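The Case for the Cleared Table
Opinion
By Lena Tomaszewski

When the Vilela community building reopened its shared workroom, the guidelines for users ran to over 78 clauses. Only one of them has produced sustained disagreement. Clause 5 requires that every table be cleared and wiped at the end of a booking, whether or not another booking follows. Several groups have asked for its removal. It should stay.

The objection is easily stated. People who return to the same table the next morning see little sense in putting away what they will soon take out again. A cup, a roll of tape and a stack of forms do no harm overnight. The request submitted by the Tisov study group in December described the rule as "housekeeping for its own sake."

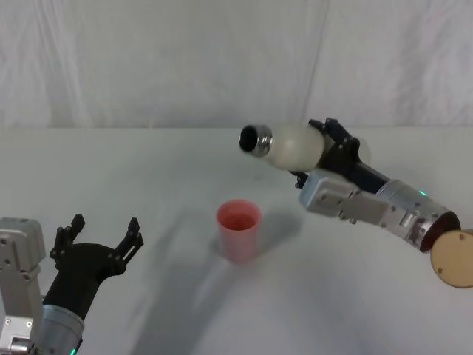
That description understates what a shared surface is for. A table left half occupied is, in practice, a table claimed. Newcomers do not move other people's belongings; they go elsewhere, or they go home. White tops such as ours add a further consideration. Gray smudges show on them readily, and a mark left for a week takes far more effort to remove than one wiped the same evening.

The rule need not be applied without judgment. A plastic cup in use during a session is no offense, and staff should not hover over it. The obligation begins when the booking ends — and it should take no more than a few minutes with a damp cloth.
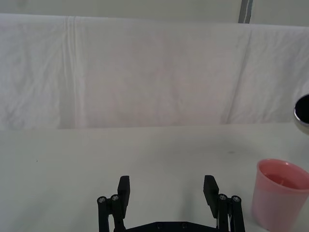 Efren Macaraeg has written to the editor to disagree. In his view, the clause falls hardest on those whose work is slow to set up, and a labeled shelf for each group would settle the matter at little cost.

The shelf is a fair proposal and deserves funding. It would complement the clause, however, and could not replace it. Materials kept on a shelf still have to leave the table first, and a surface free of objects may still need to be wiped. The building's managers should provide the storage, retain the clause, and print it where users will read it before they unpack.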